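Cell Practice Notes: revised house rules for covered hands

The revised section of the cell practice document comes into force on 2025-03-18 and replaces the interim sheet that has been pinned up at Manport for longer than intended. It deals with multi-fingered hands fitted with a fabric cover, and with the surfaces they work over. It applies to all cells running under the Plakier programme, including those on loan to the Letau project. Fixed grippers with no cover are still dealt with under the old section, which has not changed.

The main rule is simple. A fabric cover must stop short of the finger joints. The fingertip pads and the joint openings in the finger housings must be open to view for the whole of the working movement, and the cover must be secured so that it can't creep down over them. The interim sheet said "suitably arranged", and each cell read this differently. At one station the cover had been pulled down to the second joint to keep dust out, and the grip force readings drifted for most of a week before anyone connected the two.

Covers are to be checked with the hand pointing down, as this is the position in which slack fabric moves furthest. A check with the hand parked upright does not count and should not be signed for. The person checking looks at the lower edge of the cover along the full row of fingers, then opens and closes the hand at reduced speed and looks again. If any fold enters a joint opening, the cover comes off and is refitted.

The second rule concerns cables. Any cable lying on the work surface must be recorded on the cell sheet before the arm is enabled, with its route sketched. Cables that serve no purpose in the current task are to be removed. Where a cable has to stay, the planned path of the fingertips must clear it, and the clearance is to be measured at the lowest point of the path. Taping is allowed on matt surfaces only, and tape is to be renewed when the edges lift. 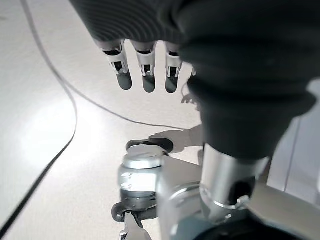

Hywel Dafis has objected to the cable clause in writing, and his point deserves space. Recording a route is fine on the first morning, he says, but a loose cable is somewhere else by the afternoon, and a sketch that no longer matches the table is worse than no sketch. He would prefer a plain ban on unsecured cables inside the working area, with a signed exception where a task needs one. He also asks who is supposed to redraw the sketch when two tasks share a table on the same day.

The drafting group discussed this and kept the clause, with one change. The sketch is now valid for a single enabled period. When the arm is disabled for any reason, the route is looked at again before restart and the sheet is either initialled or redrawn. On shared tables the duty falls on whoever enables the arm. A full ban will be looked at in June, when there should be enough completed sheets to show how often routes change in practice.

The third rule is new and covers light and shadow. Pale surfaces under strong overhead light give both glare and dark shadows, and vision checks set up under one lighting state have been found to fail under another. Each cell must therefore record the lighting state in which its vision check was passed. If lamps are moved, added or replaced, the check is repeated with the hand in its lowest working position, so that its own shadow falls within the view. Shadows must not be masked out in software unless the mask is listed on the cell sheet, with the name of the person who set it.

The check uses 20 repeat approaches. A cell that gives 2 or more false detections fails and stays out of use until the cause is found. Lowering the detection threshold until the cell passes is not a remedy and will be treated as a failed check. 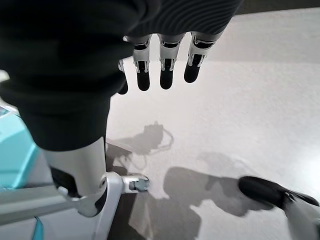

Repeat approaches are to be run at the speed used in normal work. Some earlier records were made at setting speed and can't be compared with the rest, so they have been marked as such in the register and will not be carried over. Cells affected have been told directly.

Record keeping is otherwise as before. Completed sheets go to the Wijaya office at the end of each week, on paper or as a scan. The form number is 503 and the previous form should be thrown away, including the copies kept in cabinet doors. Fields for cover condition, cable route and lighting state are compulsory, and a sheet with any of these left blank will be sent back.

Existing risk assessments remain valid, but each must have a line added stating that the revised section has been read and applied. Where a cell can't meet the cover rule with its present fabric, it may continue at reduced speed until a replacement is fitted, provided the reason is entered on the sheet.

Comments on the wording should quote the clause number and be sent to the Wijaya office with the weekly sheets.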